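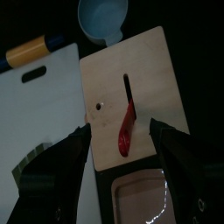 Wooden and plastic boards with a red measuring spoon, a rolling pin and a light blue measuring cup.

Iltthorpe Community Help – Home and Kitchen

Search this site
Enter keywords
Go

Care and storage of cutting boards in a shared kitchen

Posted by Hall Bookings, Iltthorpe
19th July

Our centre maintains a small kitchen which is used for baking classes, a children's play morning and private hire. We hold wooden cutting boards and white plastic cutting boards, together with the usual rolling pins, measuring cups and measuring spoons. The kitchen has one bench, and at the end of a session everything tends to be left on it in a single pile.

We would be grateful for advice on the following matters. The wooden boards have developed grey marks which do not come off with ordinary washing, and one hirer has asked whether they should be thrown away. We would also like to know whether wooden and plastic boards may be kept together, and whether small items such as spoons should have a place of their own. Measuring spoons are the item we replace most often. The last set was bought in May and is already incomplete.

Finally, the play morning uses the same bench as the bakers, and toys are sometimes set out on the boards. We do not wish to be unreasonable with the families, but we would like to have a clear written rule.

We have a budget of $20 for any hooks, racks or tubs that may be recommended.

Lajos Kovács
Member, Skendatmont

Grey marks on a wooden board are usually one of two things. The first is metal transfer, where a pan, tin or other utensil has been dragged across the wood. The second is staining from moisture which has been left to sit. Marks of the first kind are on the surface and can generally be removed. Marks of the second kind may go deeper, and where the wood has become soft or has an unpleasant smell the board should be retired from food use.

For surface marks, the method we follow at Skendatmont is as follows. Sprinkle coarse salt over the dry board and rub it with the cut face of half a lemon, working along the grain. Leave it for a few minutes, wipe it with a damp cloth, and stand the board on its edge until it is completely dry. If the marks remain, a light sanding with fine paper will often deal with them. The board should then be washed, dried and given a coat of food-grade mineral oil. Cooking oils are not suitable for this purpose, as they can turn rancid.

Do not soak a wooden board, and do not put it in the dishwasher. Both practices lead to warping and splitting – particularly where the board has a slot or a hanging hole, as water collects at the cut edges. These openings should be cleaned with a narrow brush and dried with the corner of a tea towel.

Wooden and plastic boards may be kept in the same rack provided that both are dry and that air can pass between them. They should stand upright. A board which is put away damp and flat beneath another will mark sooner or later, whatever it is made of.

As to whether the hirer is correct, a stained board is not necessarily an unsafe board. Deep cuts are of greater concern than colour. If a fingernail catches in the grooves after washing, the board is due for sanding or, in the case of plastic, replacement.

Falteo
Member, Iltthorpe

I agree with the above on oiling. Our kitchen oils its wooden boards every 3 months and they have lasted well.

With regard to the measuring spoons, the difficulty is that they are small and are placed on top of whatever happens to be nearest. They are then carried off with the boards or tipped out with the scraps. We keep ours on a ring, on a hook beside the measuring cups, and the ring is not to be opened. Persons who need one spoon take the whole ring. There were complaints at first. A bright colour is of considerable help, and I would recommend red over white or clear for any kitchen with a pale bench.

Rolling pins should be laid in a drawer or a long tub. If they are left on a bench they roll, and ours has been dropped on the floor several times.

Your budget should be sufficient if you purchase plain screw-in hooks and a second-hand dish rack. The rack need not be attractive.

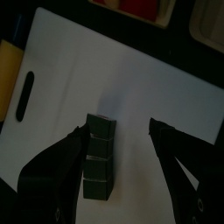 May a plastic cutting board be used as a play surface for toy blocks?

It may, provided that the board is set aside for play and is not returned to food use until it has been washed in hot soapy water, rinsed and left to dry. Most kitchens find it simpler to keep one older board for the children and to mark it on the back.

Messina Hall Kitchen
Member

Just label everything. We put labels on the shelves and it was fine. I cannot comment on the grey marks as we do not have wooden boards.

For the play morning we wrote a rule in one line: "Toys off the food boards, food boards off the floor." It is displayed above the sink at our hall. The families have been very good about it, although the notice has needed replacing due to steam. I would suggest having it laminated.

Follow-up from Hall Bookings, Iltthorpe

Thank you to all members who responded. We will try the salt and lemon method on the wooden boards before any decision is made to discard them, and the spoons will be placed on a ring. One plastic board will be transferred to the play cupboard. The wording of the notice has been passed to the hirers for comment, and a copy will be placed beside the kitchen sign-in sheet.

We have not yet located a suitable rack. If any member in the Iltthorpe area has one to spare, please leave a message through the bookings page.

Related items
Removing odours from plastic boards and tubs
Which oils are suitable for wooden utensils?
Rolling pins – washing, drying and storage
Metric measuring cups and spoons: mixing sets
Labelling shelves in a shared kitchen
Cleaning toys between play sessions
Bench space for classes of 18 or more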